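Vutlow Household Recipe Card Collection
README, second release

Summary

The Vutlow collection contains the text of 731 handwritten and typed recipe cards from home kitchens, transcribed line by line and released as plain text with one record per card. It is intended for the study of everyday written English, kitchen measurement and regional naming of dishes. The collection is maintained by the Verner Archive.

Contents of the release

cards.tsv — one row per card, with the fields listed below
notes.tsv — transcriber remarks, keyed by card number
units.txt — the measurement words accepted during transcription
changes.txt — differences from the first release

Of the 731 cards, 624 carry a complete ingredient list and a method. The remainder have one or the other, and are marked "partial" in the status field.

Fields

card_id: a number assigned when the card was received
title: the title as written, including misspellings
ingredients: items separated by semicolons, in the order written
method: running text, with line breaks removed
status: complete or partial
donor_group: Stanex or Asadi, according to the donation the card came from
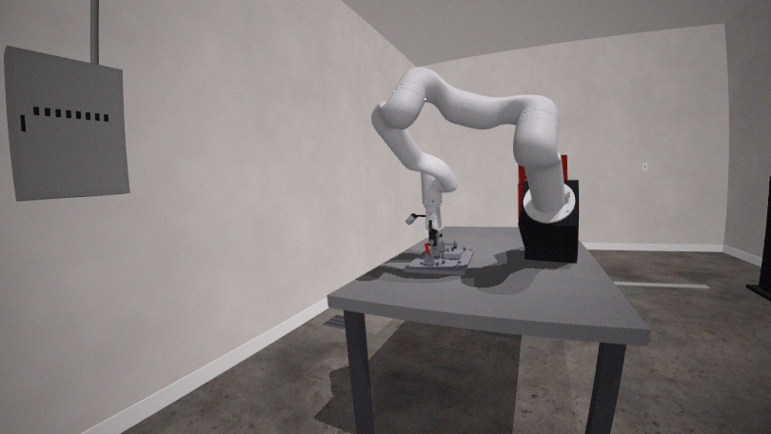 Transcription practice

Spelling, capitalization and abbreviations are kept as found. A transcriber who could not read a word entered a question mark in square brackets and did not guess. Fractions are written with a slash. Crossed-out text is omitted from the main record and entered in notes.tsv where legible. Stains, drawings and printed borders are not recorded.

Oven settings are given exactly as they appear on the card. Users should be aware that many cards say only "moderate" or "hot," and that no conversion has been attempted. The same applies to "a teacup," "butter the size of an egg" and similar measures.

A sample of 60 cards was transcribed twice by separate readers. Disagreements were settled by Rhiannon Ellis, whose decisions are recorded in notes.tsv under the code RE.

Known limitations

Baking is heavily represented, particularly in the Stanex donation. Few cards carry a date, and the collection should not be used to trace change over time. Duplicate recipes copied between relatives have been kept as separate records.
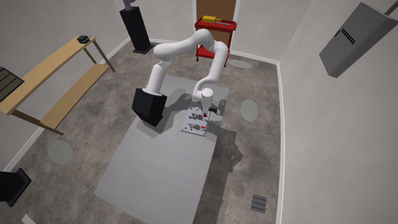
Houshang Jalali writes that the duplicates deserve a field of their own, as he found 8 versions of one walnut cake in the Asadi donation and had to match them by hand. He would also prefer crossed-out quantities to stay beside their replacements, so that a reader can see where a cook changed her mind about the sugar.

A duplicate_of field is planned for the next release, due in October. The handling of crossed-out text is under review — existing records will keep their present form until a decision is made.

Corrections

Please quote the card_id and the field concerned. Corrections received by noon on Friday are entered the following week and listed in changes.txt.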